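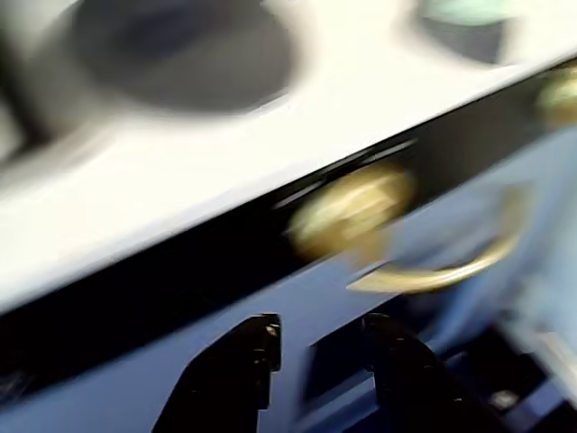
Fig. 1. White surface with dark rounded recesses and a black trim band.

Courses > Consumer Studies > Handouts > Week 6

Reading a product survey without being fooled

Set reading: the Prastance household survey, summary pages only. Haris Qureshi wrote the summary and it is clearly written, so watch yourself. Clear writing makes weak numbers easy to swallow.

The headline is that people "overwhelmingly prefer" the Kandberg range of kitchen goods. Forms went out to 1,425 homes and 713 came back. So half the people asked had nothing to say, or didn't care to say it. The summary treats them as if they agreed with everyone else. Why would they?

Then look at question 4. It asks how much easier cooking has become. There is no box for "no easier." Of those who replied, 263 skipped it, and they vanish from the chart on the next page.

Yasir Gondal's reply (in the reader) says the gaps "even out." Maybe. He gives no evidence -- only two earlier surveys by the same firm, with the same form.

Terms to know: response rate, leading question, base size, self-selection.

For seminar: bring one claim from any advert or package that quotes a percentage. Find the base size. If you can't find it, write down where you looked. Dendside students hand theirs in on paper.

Search this site Go

Contact the course office | Copyright Sandhu College | Back to top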